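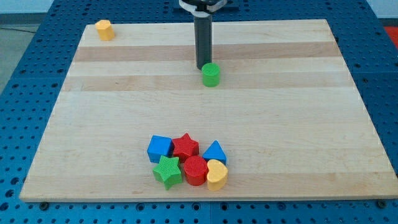
Plastic shape blocks on a maple board.

Datasets > Games > Tullik > README

Tullik: a corpus of house rules

Tullik holds 2,264 house rules for board and card games, sent in by 1,093 households, most of which believe they are playing the game as printed.

Files

rules.csv has one rule per row. households.csv has one household per row, with names removed. The two join on hh_id. Rules that cover more than one game are repeated, so check before you sum anything.

Columns in rules.csv

rule_id: a number. Gaps are rules withdrawn after family discussion.
game: the title as the sender wrote it. Spelling is theirs.
text: the rule, with swearing kept.
origin: who made it up, if anyone will admit to it. "Grandma" is the most common value and should be treated with suspicion.
disputed: yes, no, or "ask my brother."

Known problems

Card games are overrepresented. Brela, our old intake form, dropped anything after a semicolon until August, and people who write long rules love a semicolon. We recovered what we could. The 4 rows marked TRUNC are beyond help.

Version 2 merges the Posten list, which had its own ideas about what counts as a game.

Use

Free for any purpose, including winning arguments. Credit Emerson Tavares and the Queiroz Games Archive. Send corrections as a pull request against rules.csv and leave the row order alone.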